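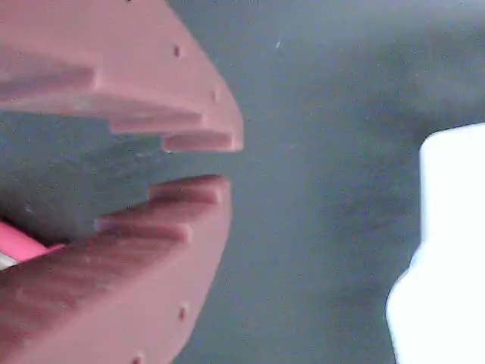

Two pink gripper fingers, close up.

Week 4 notes: how to read a laptop spec sheet (and test what it tells you)

Okay, welcome back. Last week we took the bottom cover off the old Halvorsen machines and looked at where the heat goes. Tonight's handout goes with the second half of that, where we stop poking at fans and start asking what the numbers on a product page mean. If you missed Wednesday, borrow someone's notes on heat pipes before you read section 2, or it'll feel like I started in the middle.

1. The processor line

Most of you told me you look at the processor first. Fine, so do I! But the name alone gets you less than you'd think. Two laptops can carry the exact same chip and run at very different speeds, and the reason is usually how much power the maker lets it draw. A thin machine might hold its chip to 20 watts once it warms up. A thicker one with the same chip might let it run at 49 all afternoon. The product page will list one boost speed for both of them, and that boost speed may last for less time than it takes to open a big spreadsheet.

So when you read a review, look for the words "sustained" or "long run." A reviewer who runs a test once and writes down the best score has measured the first minute of your workday. I used to do this myself, by the way, back when I wrote for the campus paper, and I'm still a bit embarrassed about the Grunholm review I handed in.
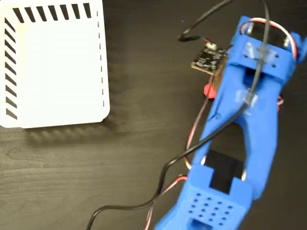 2. Memory, and the question of slots

Memory comes in two flavors on laptops: sticks you can swap, and chips soldered to the main board. Soldered memory can be faster and takes up less room, and I don't think it's evil. But you have to buy what you'll need four years from now on the day you order. Check three things:

- how much is installed
- whether any of it can be replaced
- whether it runs in dual channel (two sticks working side by side)

That last one catches people. A single stick is cheaper to build with, and if the graphics are built into the processor, they share that memory and really feel the difference. I've seen games go from miserable to pretty decent after adding a second stick. Marlies Zaugg, who taught this course before me, had a rule that you never judge built-in graphics until you know how many sticks are in there, and I've stolen it.

3. Screens

Resolution gets the big print, and it's the one I worry about least on a 14 inch panel. Brightness matters more. It's given in nits, and anything much under 300 is going to bother you near a window. After that comes color coverage, usually a percentage of sRGB, and then refresh rate. Watch for pages that say "up to" here, because the same model often ships with two or three panels and the cheap configuration gets the dim one. The Pallelwood we have in the lab is a perfect case: same name on the lid, same part of the catalog, and two panels so far apart you'd swear they came from different companies.

4. Battery

Capacity is in watt-hours. Divide that by the average draw in watts and you have your hours. Really, that's all there is to it! A 60 watt-hour battery on a laptop sipping 6 watts gets you ten hours. The same battery under a game pulling 40 gets you an hour and a half. When a page promises 18 hours, work the sum backward and ask yourself what you could possibly be doing at that draw (staring at a dim desktop with Wi-Fi off, most likely). 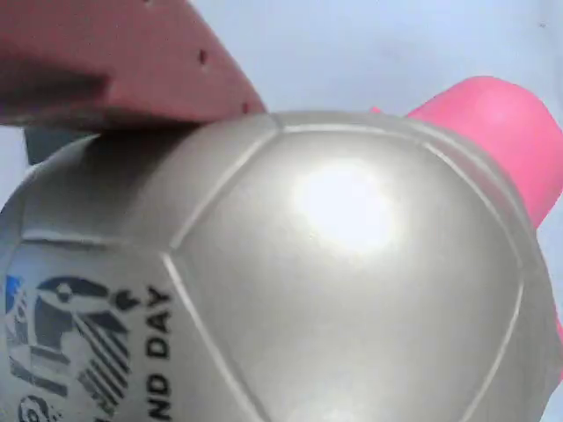

5. Running your own test

For the lab you'll use the Cultard benchmark that's already on the machines. Please don't update it, even if it asks, or your scores won't line up with anyone else's.

Plug in, set the power mode to balanced, close everything, and let the laptop sit for a few minutes. Run the test once and write down the score. Then loop it for 30 minutes and write down the last score. My practice run on the Halvorsen opened at 842 and finished roughly a fifth lower, so don't panic if yours drops too. What I want in your write-up is both numbers, the power mode, and a sentence or two on how loud it got and where the keyboard felt warm. Then unplug it and do the single run again. Some of these machines fall off a cliff on battery and some barely notice, and I'd like you to tell me which yours is before you look up any reviews.

Write-ups are one page. Graphs are welcome, but label the axes (you know who you are).

For next week, pick any laptop on sale right now and bring a printout of its spec page. We'll go through with a marker and circle everything that's missing.

Related handouts
Week 3: Fans, heat pipes and thermal paste
Week 5: What the product page leaves out
Week 6: Keyboards, hinges and other things with no benchmark
Lab sheet: Recording your Cultard scores
Reading list for the course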